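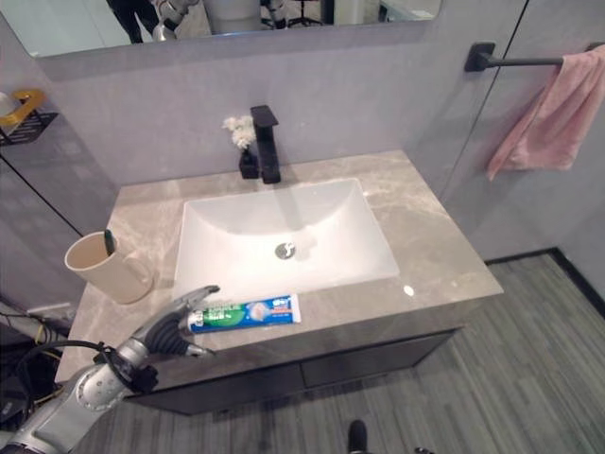 guest bath vanity, black faucet, gray top

Hetow Home Forum > Bathrooms > Black faucet on gray stone, regrets?

rosine_m
28 June 2019

Hi all, long time reader, not much of a poster. We finally have a working sink in the guest bath again and I'm pretty happy with it, but I need opinions before I do the hall bath the same way. The top is a remnant piece from Kun (gray with faint white and beige veins, they sold it to us as marble and I didn't argue), white undermount sink, matte black faucet with the single flat lever. I wanted the black so badly and my husband wanted chrome. He got the drain, I got the faucet, so we're both a little bit right.

Questions. One, does the black finish hold up? Two, does the chrome drain bug anyone with the black faucet? I can swap it for 20 dollars, but I'd rather spend that on lunch. Three, where does everybody keep their toothbrush stuff? I've got a beige cup on the left and the toothpaste just lives at the front edge of the counter.

tiledog_angus
Nice looking sink. Drain first: leave it. I've put in plenty of these and people worry about the drain for a week and then never look at it again. The black ones scratch up from hair ties and dropped razors and then you've got a scratched black drain, and that looks a lot worse than a chrome one.

Stone is the bigger question for me. Did Kun seal it? If it's real marble and you're letting toothpaste sit on it, you'll get etching. Wipe it up and you're fine.

bianka_s
Going to disagree with Angus on the drain, sorry! I had black faucet/chrome drain in our old place and it drove me crazy every single morning. Everything else was so crisp and then this shiny circle winking at me. I changed it in September and felt like a new woman. 20 dollars is nothing after you've already bought stone.

I love the flowers though. Little black vase next to a black faucet, very cute. What are they, hydrangea?

rosine_m
Thanks Bianka! No idea what they're meant to be, they're fake and they came out of a clearance bin. White and fluffy, that was my whole requirement. Real ones would last until somebody forgot to water them, so two days.

Angus, they said it was sealed. I didn't see them do it.

ott_sp
Put a few drops of water on it and leave them ten minutes. If the stone goes darker under the drops, it needs sealer. If they just sit there, you're good. Do it somewhere out of the way in case.

On the faucet, I have one with the same kind of squared body and the finish has lasted 5 years so far. Hard water spots show like crazy, much worse than on chrome. We're on a well, so maybe it's not so bad for you. Soft cloth and a bit of dish soap, nothing gritty, and don't let anyone near it with the lime remover. I learned that on the shower handle.

anikohajdu
I'm in the no stuff on the counter camp. Cup goes in the medicine cabinet, toothpaste goes in the drawer, flowers go to somebody's desk. I know, I know, I'm no fun. But wiping a counter with nothing on it takes ten seconds and I will die on this hill.

Also is that big mirror glued or on clips? We're about to hang a wide one on a painted gray wall and I'm nervous.

bianka_s
Aniko a guest bath with nothing in it feels like a dentist's office. One cup and some flowers is hardly clutter!

anikohajdu
My dentist has a lovely bathroom :)

rosine_m
Ha. The flowers stay, but I might give you the toothpaste. There is a Broletent organizer for drawers that a friend swears by, has anyone used it? Mirror is on a rail, my brother-in-law hung it and it took two people and a lot of swearing. I wouldn't glue one that wide, what if you hate it.

tiledog_angus
Rail is the right call. Into studs, please, or proper anchors.

The Broletent thing is fine if your drawer is deep enough. Measure with the sink in, the bowl eats up more space under there than you'd think. I had to return mine.

ott_sp
Same here, it hit the drain pipe. Ended up using a baking pan.

rosine_m
Did the water drops. It went darker by the back corner and not at the front?? So half sealed, I guess. Calling Kun in the morning. Still haven't decided on the drain – Bianka, do you remember which one you bought?

bianka_s
Flindero, the push kind. Check the size of your hole first, I ordered the wrong one and had to send it back.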